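제목: Re: [sim-eval] 주방 조작 과제 초기 상태 기록 규칙 개정안 (2차)
날짜: 08/01/2024
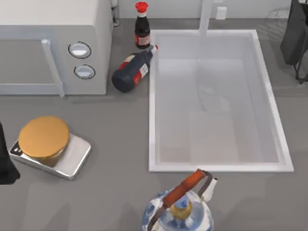 개정안 4절과 6절에 대한 의견입니다. 나머지 절은 이견 없습니다.

> 4.2 물체의 초기 자세는 "정립"과 "비정립" 두 값으로 기록한다.
> 비정립 물체가 포함된 에피소드는 집계에서 제외한다.

제외에 반대합니다. 첨부한 렌더링에는 같은 조리대에 간장병이 두 개 있고, 하나는 서 있으며 하나는 누워서 병목이 싱크대 왼쪽 테두리에 걸쳐 있습니다. 현행 문구대로라면 이 배치는 통째로 빠집니다. Durarstead 세트의 초기 배치 125건 중 83건만 남는데, 그 정도로 줄면 과제 간 비교표를 유지할 수 없습니다. 다음과 같이 수정할 것을 제안합니다.

4.2 (수정안) 초기 자세는 "정립", "전도", "기댐" 중 하나로 기록한다. 전도 또는 기댐인 경우 접촉 상대 물체의 ID를 함께 적는다. 해당 에피소드는 집계에 포함하되 별도 열로 보고한다.

판정은 물리 엔진의 안정화 단계가 끝난 뒤의 자세를 기준으로 해야 합니다. 배치 스크립트의 입력값을 그대로 옮겨 적으면 안 됩니다. 전도와 기댐이 동시에 성립하면 전도를 우선합니다.

> 4.5 동일 모델의 물체가 복수일 경우 지시문에서 구분하지 않아도 된다.

이 조항은 삭제가 맞습니다. "간장병을 집어라"만으로는 어느 쪽이 성공인지 채점기가 정할 수 없습니다. 지시문에 자세나 위치를 넣거나, 둘 다 정답으로 인정한다는 플래그를 과제 파일에 명시해야 합니다. Akbari 채점기는 플래그가 없으면 ID가 앞선 물체만 정답으로 처리합니다. 4월 결과에서 불일치로 보고된 51건이 모두 여기에 해당합니다.

> 6.1 로봇 팔의 시작 위치는 작업면 밖으로 한다.

"작업면 밖"의 정의가 없습니다. 양팔 구성에서는 한쪽 팔의 끝이 저울 옆까지 들어와 있어도 물체와 접촉만 없으면 문제가 없다고 봅니다. 거리 기준보다 접촉 기준이 검증하기 쉽습니다.

6.1 (수정안) 시작 시점에 두 팔의 어떤 링크도 물체 및 조리대와 접촉하지 않아야 한다. 관절각은 팔별로 기록한다.

그 밖의 사항입니다.

- 저울 위에 용기가 올라간 배치는 지지 관계를 적을 필드가 없습니다. supported_by를 추가해 주십시오.
- 카메라 시야에서 일부가 잘리는 물체(위 렌더링의 주전자)는 가시성 "부분"으로 표기하고, 목표 물체로 지정하려면 다른 시점의 렌더링을 1장 이상 첨부하도록 합시다.
- 전자레인지와 싱크대는 고정물로 분류하고 자세 기록 대상에서 뺍니다.

Grerkadcombe 쪽 변환 스크립트는 4.2 수정안의 세 값을 이미 읽습니다. Dromusthorpe 형식은 열 2개를 추가해야 하며, 패치는 이 스레드에 따로 올리겠습니다. 4.5 삭제에 이견이 있으면 과제 파일 이름을 붙여 회신 바랍니다.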